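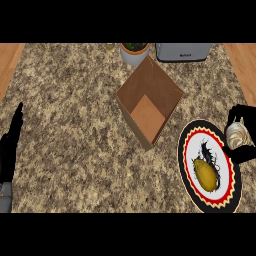 Open cardboard box, granite countertop. Render, seen from above.

Workshop notebook, Clukeretti project (compensation orders in service discipline cases)
December 1, 2024

Carried on with the Dallbridge judgments. 38 files in the batch. All of them are cases where a member was convicted of an offence of violence against another member and the court or tribunal then dealt with money: compensation to the victim, compensation to the family, forfeiture of pay, or a deduction from pay going to the Crown. The first pass of coding is done. Second coder has not started and should not look at my codes until theirs are in.

The main trouble is still the pay deductions. The coding sheet has one field, "deduction ordered", and under it I have been lumping together two things that are different in law and in effect. One is a deduction that ends up with the victim or next of kin. The other is a deduction kept by the state as part of the punishment. In the older judgments the wording slides between them, sometimes inside one paragraph. File 13 is the worst. The operative part says the sum is to be "withheld from pay", the reasons say it is "in recognition of the loss to the parents", and the attached schedule has no payee at all. I coded it as unclear. On the old sheet it would have gone in as compensation, and I think that would have been wrong.

Split the field in two:
deduction_to_victim (yes / no / unclear)
deduction_to_state (yes / no / unclear)
Both can be yes. Do not fill one from the other. Leave blank only where the page is missing.

Went back over everything already coded and changed the sheet to match. Slow, but better now than after Kitutby, where the files are longer.

Provocation and loss of control

Reread the guide section on this. The codebook asks whether the court "accepted" that the act was done in the heat of the moment. Courts hardly ever say accepted. They say the claim "was not seriously disputed", or that the accused "acted in circumstances of considerable agitation", and then the sentence comes out lower and the reader is left to join it up. I had been inferring acceptance from the sentence. Stopped doing that. New rule for the guide: code what the court says about the claim, and put the exact words in the notes column with the paragraph number. If the court says nothing, code "raised, no finding". If neither side raised it, code "not raised" even when the facts look like it to us.

Partial defence and mitigation need to stay apart as well. In a homicide file a successful provocation argument may change the offence itself. In an assault file it can only go to sentence. One column was trying to do both jobs. I have not split this one yet and would like to talk it through first, as it touches the charts already sent out.

Time in custody before trial

Three problems, all from the clerks' side and none of them ours.

The date of arrest and the date custody started are not always the same. Members were often confined to barracks first. Some judges credit that time and some leave it out. I am recording the two dates separately and letting the credit column hold whatever the judge allowed.

Custody is given in days in the newer judgments and in months in the older ones. Do not convert. There is a units column, so use it.

Where the sentence was backdated there is no separate credit. Code "backdated", not zero. Found two of these that I had down as zero and fixed both.

Who gets the money

Most orders name the parents or spouse. A handful say "the estate" and one says "the family", with no further detail. The Clegg tables from the civil side use a fixed list of payees and "the family" is not on it. I do not want to force it. Added "other, see note" to our list. Anyone merging with Clegg later will have to deal with it by hand.

Also worth writing down: Clegg counts an order once for each payee, and we count once for each case. If somebody puts our totals beside theirs without reading the header, theirs will look much bigger. This has already caught one draft. I put a line at the top of our export to say so.

Scans

Quality is mixed. Carbon copies mostly fine, faxed copies poor. In file 2 the amount is only half legible – the first digit could be a 3 or an 8, and the written-out sum is lost under a stamp. Asked the registry for a better copy. Until that comes the amount stays blank and the file stays out of the averages. Please do not fill it from the newspaper clipping in the back of the folder. We agreed at the start that press reports are not a source for figures, and in several of these files the press has the amount claimed where the court gave far less.

Redactions: names of witnesses are blacked out in the newer files but show through on some of the scans if the contrast is pushed. I have not pushed it and nobody else should. If a name is readable on the plain scan, tell the registry and take the file off the shared drive until it has been redone.

Checks run

Ran the consistency check on the revised sheet. It flagged 13 rows. Most were the new deduction fields, where the old code had been left sitting in the notes. Cleaned those. The remainder were appeals where the lower decision and the appeal decision had been entered as separate cases. Linked them with a parent ID and kept the final order as the one that counts.

The check does not catch an order that was made and later varied by consent. There is a registry memo in some folders that shows this and in others there may have been a memo that was never filed. No fix for that. It should go in the limitations paragraph in plain words.

Next

Kitutby batch has up to 88 files, depending on how many are still closed. Start with the short ones to test the split fields.
Second coder to do Dallbridge on the new sheet, old sheet to be archived read-only.
Redraft guide sections on provocation and custody.
Decide on the partial defence column before January.
Chase the registry about the bad scan, and ask in the same letter whether the missing schedules were ever separate documents.
Re-export for Clegg only after all of that is done.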